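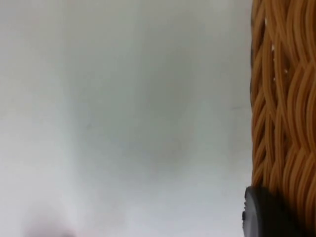 Issue 37, November 2024

The basket at Tasley

I had been told to wear flat shoes and bring a jumper, and I was glad of both. The Tasley open day is held in a long brick building that used to store seed potatoes, and although the heating was on when I arrived, it had clearly only just been asked. Ita Flanagan met me at the door with a mug of tea already poured (she had guessed milk, no sugar, and guessed right) and we went straight through to the benches, because the first demonstration was starting and she didn't want me to miss it.

Tasley is a small outfit that teaches robot arms to do household jobs. I have been to a few of these days over the years and I expected the usual thing, an arm stacking blocks behind a rope. What I found was a good deal more homely. There were tea towels and egg cups, and there was a wicker basket, which I grew fonder of as the day went on than I would have thought possible.

The view from the wrist is what the visitors crowd round to see. A small camera rides just behind the gripper, and what it sees goes up on a screen over the bench, so you find yourself peering along a robot's finger at a wall of caramel-coloured weave, every strand twisting over its neighbour, with a few tiny white specks caught in it near the top. Beside it is mostly plain pale surface, and the fingertip itself is only a pinkish blur low down on the left. I stood there for ages. It is a bit like being an ant at a picnic.

"Wicker is a pig," said Obinna Nwankwo cheerfully, when I asked him why they had picked it. He runs the bench and has done so since June. A plastic tub has a nice clean rim and always looks much the same, he explained, but a woven basket is full of little gaps and shadows, and from close up the arm has very little to tell it whether it has come to the handle, the side or the bottom. They have recorded 2,586 attempts at baskets so far, and of those they were happy enough to keep 2,210. The rest are in a folder that Obinna says he is rather attached to, and he offered to show me some of it over lunch.

Lunch was soup, and very good soup too - leek, with far too much pepper, just as I like it. I sat next to Tegan Tipoki, who had come up from Domeck, where they make grippers, and who wanted to talk about fingertips. Soft ones hold better on cane, she told me, but they wear out, and she had a whole tin of spares in her coat pocket which she passed down the table as if they were mints.

In the afternoon visitors were let loose on the controls. You hold a pair of handles and the arm follows your hands, a shade behind, and the trick is to go slower than feels natural. A retired couple from the next village turned out to be marvellous at it and had to be coaxed away. I was given two goes. On the first I shoved the basket clean along the bench, and on the second I got it up by the rim and was so pleased that I let go of the handles to clap, which you are not supposed to do.

Oluwatosin Nnaji, who looks after the visits, tells me there will be another open day in June, with a second bench given over to laundry. Places are free but you do need to book, and the lane floods, so come in by the top road.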